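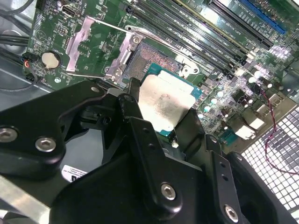
Part 2: Setting up your Komach home server

Print this page | E-mail this page

If you've made it through Part 1, you've got a finished desktop PC that switches on and shows you something on a screen. Good! Now we get to turn it into a place where the whole household can keep photos, music, tax papers and that one folder called "misc" that everybody has. I run mine on Komach, the little storage system I've been using since I lived in Gistiddale, and this section is the way I set it up for myself and for anybody who asks me.

Set aside an evening. Most of it is waiting, so have something else to do nearby.

What you'll need

- The PC from Part 1, with a network cable running to your router
- A USB stick you don't mind erasing
- A second computer to work from (any laptop is fine)
- 2 storage drives of the same size, already fitted
- A keyboard and a screen you can borrow for the first hour or so

Caution: Everything on the USB stick and on both storage drives gets wiped in the steps below. Go look at what's on them now, before you start. I once lost a whole summer of garden pictures by being sure a drive was blank.

Installing the system

1. On your laptop, download the Komach installer and write it to the USB stick with whatever stick-writing tool you like. Mine took long enough to make a sandwich.

2. Plug the stick into the PC, along with the keyboard and the screen, and switch on. Tap the key for the boot menu (it's usually printed on the screen for a second or so, in tiny letters) and pick the stick.

3. Choose "Install" and then your language. Leave the keyboard layout alone unless yours is an odd one. I type on a French keyboard some days and I've had passwords go very wrong that way - type yours into a box where you can see it first.

4. When it asks where to install, choose the small system drive, never one of the storage drives. They're listed by size, so if your small one is 80 GB, look for a number close to that. It won't match perfectly.

5. Give the machine a name. Keep it short and all lowercase, with no spaces. Mine is called gachanja, and the label on the front says Gachanja with a capital, which annoys my brother every time he visits.

6. Set the admin password and write it down on paper. Put the paper in a drawer.

7. Let it finish, pull the stick out when it tells you to, and restart.

Note: If it goes right back into the installer after the restart, the stick is still plugged in. I do this about every other time.

Finding it on your network

8. When the machine has started up, the screen shows a line of numbers with dots between them. Copy that down. It's the address you'll be using from your laptop.

9. Go to your laptop, open a browser and type in the address. You'll probably get a warning that the page isn't private. On your own network, with the address you just copied off your own screen, go ahead and accept it.

10. Log in as admin with the password from the drawer.

11. Open Network, then Address, and change "Automatic" to "Fixed." Keep the same numbers it already has. Then log in to your router and reserve those numbers for this machine too, so that it doesn't hand them out to somebody's phone next December when the cousins are all over.

Now you can unplug the keyboard and screen and put the PC wherever it's going to live. Mine is on a shelf in the hall. Don't put it in a closed cupboard, and please keep it off thick carpet. It needs to breathe.

Setting up the storage

12. Go to Storage and press "New pool." You should see both of your storage drives. If you only see one, shut down, unplug the power and check the cables at both ends of the missing drive.

13. Pick "Mirror." Everything you save gets written to both drives, so you get the space of one and a spare copy if the other dies. People do ask me about the other option, "Stripe," which gives you all the space and no spare. I wouldn't, not for family photos.

14. Type a name for the pool and press Create. This is the moment the drives get erased, so have one last think.

15. Make your first shared folder. I'd start with one called "family" that everyone can read and write, and then one private folder per person.

Caution: A mirror is not a backup! If you delete a file, it's gone from both drives at the same moment. Get an outside drive, copy the folders you'd cry over, and keep it at someone else's house. Mine lives with my friend Gitau Mushi over in Brodport, and his lives with me. We swap them when we remember, which could be more often.

Adding people

16. Under Users, press "Add" and make an account for each person in the house. Leave the admin box unticked for everybody but you. Kids especially.

17. Give each account a limit if you're worried about space. I give everyone 500 GB and so far only one of us has complained (it was me).

18. On each person's computer, open the file browser, choose the option for connecting to a network folder, and type in the server's name. Tick the box to connect again at sign-in, or you'll be called over to do it every morning.

Moving your photos over

19. Copy in small lots. Try a folder with roughly 1,000 pictures in it first, then open a few from the server and check that they look right before you send the rest.

20. Use a cable for the big copies if you can. Wi-Fi works, but I left one going at 9 p.m. and it was still chugging along when I came down for breakfast.

21. Leave the originals where they are for a few weeks. Once you've used the server for a bit and your outside backup is done, clear them off.

Note: Phones are their own little adventure and they get a separate section (Part 3). Don't install the phone app until the user accounts from step 16 are working.

If something isn't right

The page won't load: check that you're on the home network and not on the guest one. Then look at the lights by the network cable. No lights usually means a loose plug.

The name doesn't work but the numbers do: restart the router and give it ten minutes. If it still won't work, use the numbers and get on with your day.

Copies start fast and then crawl: lots of tiny files are slow on every server I've ever owned. Zip them up first, copy the zip, and unpack it on the other side.

You forgot the admin password: it's in the drawer.

Print this page | E-mail this page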